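Rarnent Opens Its Teaching Room to Fenthorpe Neighbors

FENTHORPE, September 28, 2023 -- Rarnent, the robotics workshop on the upper floor of the old Tilinholm building, welcomed 33 visitors to its open day this week, and for most of the afternoon there was a line out into the hallway. Parents came with kids, two classes walked over from Modise Technical High School, and a good number of people simply followed the signs up from the street to find out what goes on behind the glass door.

What goes on is teaching by hand. The team at Rarnent works on getting robots to handle everyday objects, the sort of thing that sits on a kitchen counter or rolls off a desk, and it starts with people. A person sits at a table, does a small job slowly and carefully, and the recordings of that work become the material a robot learns from.

"We could have put on a show with music and flashing lights," said Temitope Bassey, who leads the workshop. "We wanted folks to see a regular working session, cables and all. I was a little worried they'd be bored. Then a boy asked me how a robot knows a can is on its side, and we talked for so long that I missed my own lunch!" 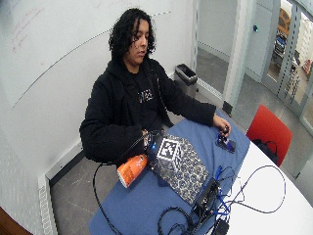
The table sessions were the heart of the day, and they drew the biggest crowd. Each one had a person seated at a table with a tool in hand and a handful of objects to work on. A blue cloth mat covers most of the tabletop, and the box wrapped in patterned paper carries a square black-and-white marker on its top face, a blocky printed pattern that software can use to work out where the box is and which way it is turned. Visitors were invited to print a marker of their own to take home, and several of the younger ones were soon sticking them on lunch boxes, notebooks and one very patient grandfather.

Picking something up sounds easy until you try to explain it to a machine. A flat-sided box offers two good places to hold it. Anything round wants to roll, and the hand has to come in at a sensible angle and close at a sensible speed. Staff talked through those choices as they worked, and they took questions the whole way -- How hard do you squeeze? What if you miss? Does the robot get mad? (It does not. The staff sometimes do.)

A second station gave people a look at the same kind of work from the tool's side. Many visitors said this was the part that made everything click. A camera that rides along on a hand-held gripper shows a very wide, rounded view, with straight lines bending toward the rim and whatever is being handled looming large in the middle. 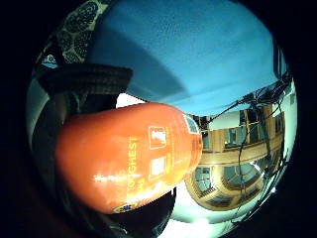 Bassey and the team spent a lot of time on why both kinds of view matter. A camera fixed by the workspace takes in the whole table and the person at it. A camera on the tool loses that overview but stays close to the object right through the grasp, when a few small movements make all the difference. Put the two together and you get a much fuller record of a task that may last only seconds.

The students from Modise arrived with a list of questions and stayed over 2 hours. They wanted to know about batteries, about math, about what you study to get a job like this, and whether you have to be good at video games. Their teachers have already asked to come back, and Rarnent has said yes with great pleasure.

"You don't need a fancy background to be good at this," Bassey said. "You need steady hands and you need to pay attention to ordinary things. One of the girls from Modise noticed that I always turn my wrist before I reach. I had no idea I did that."

The next open day is planned for January, again in the Tilinholm building. There will be 12 places for visitors who want to sit at the table and try a full session themselves, with priority for Fenthorpe residents and students. Admission is free. Children are welcome with an adult, and sign-up will be at the front desk on the ground floor.

About Rarnent
Rarnent is a small robotics workshop based in Fenthorpe. Its staff record and study how people handle common objects, and run classes and demonstrations for local schools -- in the workshop or in the classroom, whichever suits the school.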